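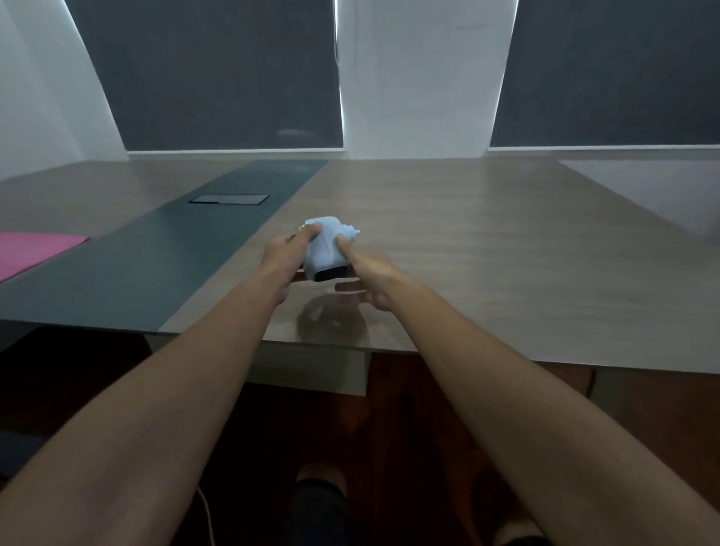 Small pale blue object, held over the long table.

Workshop > Notes > Small things

Print | E-mail

I spent 15 minutes at the long table on Monday with the small blue item from Follia. It is light and easy to hold in two hands. My notes cover grip and shape only – weight comes later.
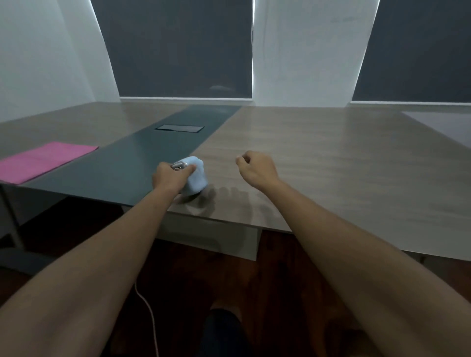 The wood-grain top shows scratches under side light, so I keep hard parts off it. Next on my list are 3 items from Ledesma, same table, same notebook.

Contact | © Ruststead Notes | Back to top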